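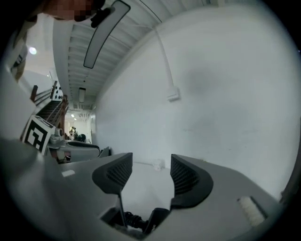 One customer wrote to us after the first month that the table had ended the daily argument over who sits at the head, and asked whether a second could be delivered to the floor above. The answer was yes, and the same answer applies to most buildings with a staircase, provided the width of the stairs is given at the time of order.

Talebi Round Table, White
Supplied by Mutimier, Kosthorpe

The Talebi is a large round table with a white top, intended for shared rooms, open landings and meeting areas. It is suitable for group work, for meals and for tasks in which two people need to face each other across a clear surface. A single plant or a small tray may be kept on it without getting in the way of those seated.

Specifications
Shape: round
Top color: white
Height: 73 cm
Seats: 6
People needed for assembly: 2
Delivery: top and base packed separately

Choosing a position
Allow enough space behind each chair for a person to stand up and pass. Where the table is to be placed near a staircase, it should be set well back from the top step, and no chair should be placed with its back to the stairs. Cabinets and shelving may stand along the nearest wall if their doors can be opened fully while the chairs are in use.

The table is supplied without chairs. Dark chairs from the Dondinstead range are often ordered with it, although any chair of ordinary seat height will fit. Chairs with high arms should be measured first.

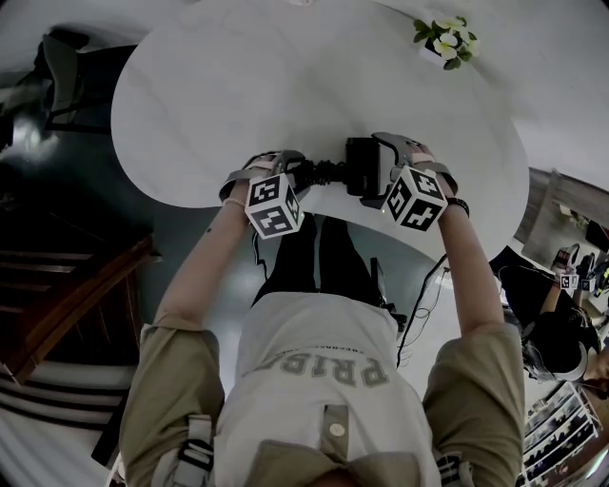
Ceiling light should also be considered before the order is placed. A white top reflects more light than a wooden one, and in rooms with strong overhead fixtures some users prefer to move the table slightly to one side of the lamp. Window light seldom causes difficulty.

Care
Wipe the top with a soft damp cloth and dry it afterward. Ink and coffee should be removed on the same day. Do not use scouring powder or steel wool. Potted plants should stand in a saucer, and equipment with hard edges should be lifted - never dragged - across the surface. The fixings under the top should be checked each March and tightened by hand.

Delivery and returns
Orders are sent from the Kosthorpe warehouse. Delivery to the ground floor is included; delivery to an upper floor is charged separately and must be arranged in advance. Almost 500 tables are held as stock for the year, and spare feet and fixings may be ordered at any time. Unused tables may be returned in the original packing.

Page revised 2019-09-27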